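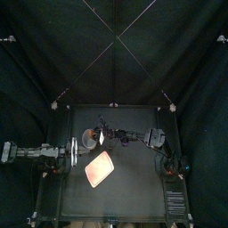 Two-arm kitchen tasks: progress report to Plarura, March

Prepared by Signe Dahlgren for Marlene Kleinschmidt

1. Examples gathered

We recorded 1413 examples this period, which brings the total to 3178. Of the new ones, 161 were rejected on review and are not in the total. Most rejects came from the first days after we changed the gripper fingers on the right arm, when the operators were still getting used to the new reach.

The work has moved from single objects to tasks that need both arms. The current set uses a cutting board and a round-mouthed container. Start positions are changed between runs, and the board is often laid at an angle to the table. Small, narrow pieces remain the hardest items to grip. Hatem Soliman is writing separate instructions for them so that all operators approach from the same side.

2. Operators

Pendo Muli and Toshio Tanabe ran most of the sessions. A session is now 20 examples followed by a break. We tried longer ones and the late examples were slower, with more regrasps.

3. Training

The Jurness model was retrained once on the enlarged set. It handles moving the board well. It still lets go of the container too early when the other arm is close by. We have asked operators to hold the container a moment longer before release, and will retrain when enough of those examples are in.

4. Problems

Glare on light-colored objects affected some of the early recordings. The side and rear curtains stay closed during sessions, and the lamps have been turned down one step. We also lost an afternoon to a loose cable at the left base. Bilgin has quoted for spare cables and the order is with purchasing.

5. Next period

Finish the container set, then start on the Skatness object list. Toshio will check the rejected examples again, as a few may be usable if trimmed. We need a decision from you on the second table before April, since delivery takes several weeks. Spending is within budget and no change to the grant is requested.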